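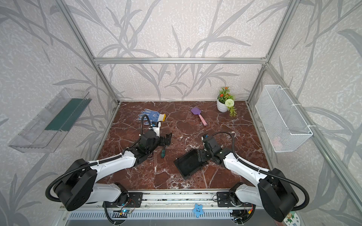 *The cell, mid-cleanup task. Both arms on the rail, black tray at the right arm.*

# Prister Robotics Club: Frequently Asked Questions

Last updated 11th July, after Custódio Antunes pointed out that the old version still told people to meet in a room we no longer have.

### Do I need to know how to program?

No. You need to be willing to watch other people program and then ask them why it isn't working. After a few weeks of that you will know how to program, and newer members will do it to you.

### What are you working on right now?

Tidying up. The summer project is called Grollska, and the goal is for two arms to clear a messy floor between them: crumbs into the tray, tools out of the way, plant left standing. A child can do this. Most of the children we know won't, so we feel there's a market.

### Why two arms?

One has to keep the tray where it is while the other works. Sofia Bettencourt ran the whole thing with one arm last year and spent the season chasing a tray across a stone floor.

### Is that real marble?

It's red-brown with white and gray veins and we call it the marble. Things slide on it, and small brown crumbs are hard to find on it, both for the camera and for us.

### Why a glove, a spatula and a screwdriver?

Each one is annoying in its own way. The glove is floppy. The spatula lies flat and has an awkward handle. The screwdriver rolls. We swap objects between sessions, so please don't write code that only knows about a purple spatula. Armindo Cordeiro did, and it was beautiful, and then somebody brought in a different spatula.

### Can I bring something for the arms to pick up?

Yes, if it is smaller than a shoe and you don't love it. No glass, no liquids, nothing alive. The flowers are artificial and we'd like to keep it that way.

### What is the blue star for?

Morale. It hangs on the front of the rail with its eyes closed. Please don't move it, and please stop proposing it as a grasp target.

### How often does the club meet, and how big is it?

Twice a week in July, afternoons. We cap it at 20 members and work in teams of up to 6. There is one cell, so teams sign up for time on it. The sheet is by the door at the Fonseca building, room 2279. If your slot starts and you aren't there, the next team gets it, and they will not feel bad.

### What do I do during a slot?

1. Check that both carriages move freely and no cable is caught.
2. Set out the objects and scatter the crumbs.
3. Run your code with one person's hand on the stop button.
4. Write down what happened, including the embarrassing part.
5. Sweep.

Yes, you sweep by hand. We're aware.

### Which cable can I unplug?

None of them. Ask Valentina Saavedra. She rewired the right carriage and is the only person who can look at it calmly.

### How is Grollska scored?

A perfect run is worth 2000 points. You lose some for every object left in the middle, more for crumbs, and a painful amount for knocking over the plant. No team has had a perfect run. One team has had a negative one, and they've asked us not to say which.

### Is there a competition?

The Hodia open day, at the end of July. Visitors watch, teams get two runs each, and Bernardo Patrício does the commentary whether or not anyone has asked him to.

### I missed the first sessions. Can I still join?

If there's a place left, yes. Come to a session, find Sofia, and tell her you've read this page. She will ask you which cable you can unplug.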